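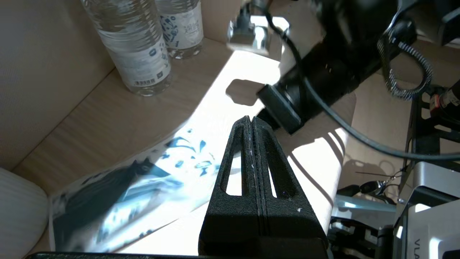

Fingers closed, printed wrapping to the left, midday sun on the panel.

From: Savita Mathur
To: kidora-arms list
Subject: Re: Re: false hold on unit 4, and the sunlight theory
April 2021

Joscha, all,

I have read the message below twice and I still don't buy it. I'll go through it piece by piece because I think we are about to close a fault that hasn't been found, and the second half of it (Jitendra's hand) matters a good deal more than the first.

Joscha Bauerfeind wrote:

> Hello everyone,
>
> Short summary of the unit 4 business for those who missed it. During the
> soft packaging run the arm reported HOLD on a pouch, lifted, and carried on
> to the drop position with nothing in the fingers. It then did the same again
> on the next two attempts. Three false holds in a row, after which Jitendra
> reached in to move the pouch and the arm started its next approach. He
> pulled back in time and was not touched.
>
> I have been through the Indance log with Kudard and we agree the likely
> cause is direct sunlight. The wrist camera was badly overexposed on the
> bright part of the panel and the picker could not tell pouch from
> background. Dinesh says the same thing was seen on the old site in the
> afternoons.
>
> Proposed fix: a blind on the window, and we raise the settle time after
> closing to 300 milliseconds. Kudard will send a patch for the exposure. I
> would like to close the ticket once the blind is up, unless anyone objects.
>
> As for the reach-in, the amber banner was showing on the screen, so it was
> reasonable for Jitendra to think it was paused. We will remind people to
> use the stop button.
>
> Regards
> Joscha

I object, so please leave the ticket open for now.

Take the sunlight first. I don't doubt there was glare. Anyone who has stood at that bench at lunchtime knows there is glare, and the wrist pictures have a big white patch in them where the panel ought to be. But look at where the pouch was on the first miss. It was lying well over to the left, crumpled, with a part of it in the shade. The print is blue and teal on white and it stands out perfectly well. If the picker had lost it I would expect the arm to go for the wrong spot or to give up, and the log has the target in the right place, to within a finger's width, on all three attempts. So the camera found the pouch. What failed came later.

HOLD is not decided by the camera at all. I had to go and ask Trilok about this, since the Kudard manual spends a page on it and manages not to say. The controller looks at finger position and motor current. If the fingers stop before they are fully closed, it calls that a hold. If they reach fully closed, it is supposed to call that a miss. With a box or a bottle this works. With a thin film pouch the fingers end up so near to fully closed that the margin between "holding one layer of plastic" and "holding nothing" is tiny, and somebody has to set it by hand.

Who set it on unit 4, and when? I can't find an entry. Abubakar (our old bench, for newer people) had a note taped to the controller with the figures on it. That note did not come with us when the arms moved. The value now loaded is 42, in whatever units Kudard uses for this, and it is the same on every arm, which tells me it is a default. The fingers on unit 4 are printed ones with a rough face. They are not the ones the default was made for. A printed finger with a bit of grit on the seam could easily stop short of fully closed and be reported as holding something when it has got hold of nothing but its own other half.

I went and shut the gripper on thin air this morning, with Trilok watching the readout. First go: MISS, as it should be. I was rather put out. Second go: HOLD. Then several more, a mixture of both, no pattern I could see. The blind was already up by then and the bench was in complete shade, so whatever that was, it wasn't the sun.

I'm not claiming that proves the grit theory. It may be wear in the linkage, or the base plate not sitting flat after the move, or the current reading drifting as the motor warms up. Trilok favours the last one. What it does show is that a false hold can be had with no pouch, no glare and no camera involved, and a ticket closed on "sunlight" would have sent that same arm back into use next week with a blind to look at.

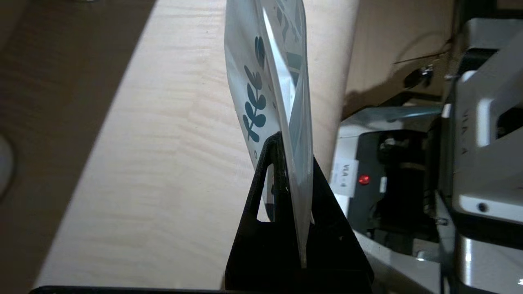
The pouch does get picked up properly a lot of the time, and I want to be fair about that. When a finger gets under the lower end and the film stands up stiff, the grip is decent and I have no complaint. The trouble is that a good pick and a false one produce exactly the same word in the log. I asked Joscha for the hold records from the whole run and there are 1418 of them, every one saying HOLD and nothing else. How many of those had a pouch in the fingers? We don't know. We have been quoting that total to people as successful grips. I'd like us to stop doing that until someone has gone through the wrist video against the log, and yes, I know how dull that job is, and I'll take the first half of it.

On the settle time: waiting 300 milliseconds longer before reading a number we can't trust gives us the same number, slightly later. If Kudard have a reason to think the reading is still moving at that point, let them send the trace. So far they have sent an opinion. I'd also like to see what is in this exposure patch before it goes on. The last patch "for the camera" changed the approach speed as well and we found out from a dent.

Now the reach-in.

I don't accept that this is a matter of reminding people. I spoke to Jitendra and, for what it's worth, he was more embarrassed than he needed to be. He looked at the screen, saw amber, saw the arm standing still, and put his hand in to flatten the pouch. Amber on our screen means the Indance recorder is paused. It has nothing to do with the arm. The recorder pauses itself after repeated attempts at the same item so that the log doesn't fill up, and the arm carries on quite happily with its queue. So the one moment at which a person is most tempted to reach in and help is also the moment when the screen shows what looks like "paused" and the arm is about to move. I couldn't have designed a better trap.

There is the small red light on the front of the base unit too. I have asked four people what it means and had three answers. Dinesh thought fault. Trilok thought power. Joscha thought brakes released, and then, a bit later, thought power. I'm not going to guess. Kudard should tell us in writing, and until they do I don't want anybody using that light to decide whether it's safe to put a hand on the bench.

Joscha, you'll say the speeds are low and the arm would have stopped on contact. Perhaps. When was the contact stop last tested on unit 4, with those fingers fitted and that cable hanging in a loop off the wrist? If the answer is "at the old bench" then it hasn't been tested. The cable alone changes the drag at the wrist, and someone may well have turned the sensitivity down to stop it tripping. I looked for a record of that as well and found none either way.

What I'd like to happen, in this order:

Unit 4 stays switched off at the wall except for tests, and tests are done by two people, one of them with a hand on the stop button and doing nothing else.

Trilok and I repeat the empty-close test properly, cold and then warmed up, with the fingers cleaned and then with them as they are. We write down the readings this time instead of just the word on the screen.

Somebody with access changes the Indance banner so that it says RECORDING PAUSED, ARM LIVE. Any colour but amber. I gather it's one line in a settings file. If it can't be done this week, put a card over that part of the screen.

The contact stop is tested on all the arms, using the foam block, never a forearm. I'm aware that forearms have been used.

Loose things come off the bench during runs. There were water bottles standing within easy reach of the arm's sweep, and a false hold followed by a blind move to the drop position is just how you get one of those over the electrics.

Kudard explain the hold threshold for soft items, with the figures they tested on and what fingers they used. Dinesh, you have the contact there, could you ask? I have tried twice through their form and had back a link to the manual.

Keep the blind up, by all means. It's a nice blind. The glare was a real nuisance and the pictures are better without it. I only mind it being written down as the repair.

One more question for Dinesh, since he's quoted. When you saw this in the afternoons on the old site, had the arm been running since the morning? If it had, then Trilok's idea about the motor warming up fits your afternoons as well as the sun does, and I'd be glad to know whether it ever happened on an overcast day. Even a vague memory would do.

I'm at the bench until late both tomorrow and the day after if anyone wants to come and watch it hold nothing.

Savita

--
kidora-arms mailing list
Replies go to the whole list. To leave, write to the list owner, Dinesh Maurya.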